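How to Test Whether a Robot Arm Can Actually Take a Chore Off Your Hands

Posted July 9, 2024 in Shop Notes

I get asked all the time if the machines are ready to do chores yet. My answer keeps changing depending on the chore, so I finally wrote down how I check. You can do this with any two-armed setup you have access to, and you don't need to be a programmer (I'm barely one).

What you need

A table with a dark cloth on it. A plastic frame or stand with a few parts that fit together. Painter's tape, a notebook, a timer, and someone who can reach the stop button without climbing over anything. I like frame jobs because they sit right between housework and shop work. If a robot can hold a joint steady on a frame, you can start to dream about it putting a shelf together while you fold towels!

Step 1: Do the chore yourself, slowly

Do it once at your normal speed and then again as if you were explaining it to a kid on the phone. Write down every time your hand changes what it's doing. The first time I tried this with a simple upright-into-base job, I had written "put tube in" and figured I was finished. Then I watched my own hands. I was bracing the base with my left palm, turning the tube a hair, leaning on it, feeling for the seat, letting up, leaning again. All of that has to come from somewhere when a machine does it.

Step 2: Pick the one hard move

Every chore has one. With dishes it's the wet glass. With laundry it's finding a corner of the sheet. With frames it's the joint, where you have to hold something in place and push on it together. Circle that move in your notebook and test it before anything else. I wasted most of November teaching an arm to carry parts across the table beautifully, and then it couldn't seat a single one of them.

Step 3: Set up the table so it's fair

Tape the corners of the cloth down underneath. Put the frame where both arms can get to it without stretching all the way out, because an arm at full reach gets shaky and you'll blame the gripper for it. Matte parts are easier on the cameras than glossy ones, and white on black is about as kind as you can be. Some folks call that cheating. I call it finding out one thing at a time.

Check the cables too. Move each arm through its whole path by hand, or at the slowest speed it has, and watch the slack. You want a loose loop at the elbow, enough that nothing goes tight when the wrist rolls over.

Step 4: Run it 10 times and don't touch anything

This is the hard one for me. You will want to nudge the part over a little. Don't! If the arm misses, write "miss" and what it was doing when it missed, put everything back, and go again. We ran our first round on the Trelach routine, which moves quickly and gives up easily, and our second on Nukolari, which is slower but keeps feeling around for the spot. I ended up liking the slow one better for anything with a joint in it. For plain pick-and-place I'd still go with Trelach.

Step 5: Look at where the second hand is

People forget this one. Watch what the other arm does while the first one works. You and I use our off hand constantly, to steady things and to catch them.

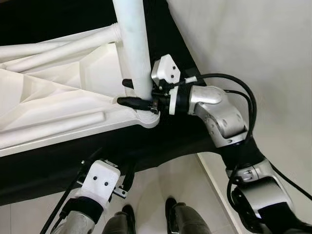

So in your notebook, make a column for the off hand and write down "helping," "waiting," or "in the way." My early pages had an awful lot of waiting. If the off hand never helps, try clamping the base and see if your score goes up. A clamp is cheap, and there's no shame in it.

Step 6: Decide what counts as done

I use 2 questions. Would I accept this from a person? And did it take less of my attention than doing it myself? That second one is brutal. A job I can do in 54 seconds doesn't feel like a chore I've handed off if I have to stand there the whole time.

Where I've landed so far: repeat jobs with stiff parts in a known spot are getting close. Soft stuff, wet stuff, and anything in a kitchen drawer, not yet, at least not on my table. I'm trying the Drurnard grips next, and I'll add those numbers to this page when I've got a full notebook of them.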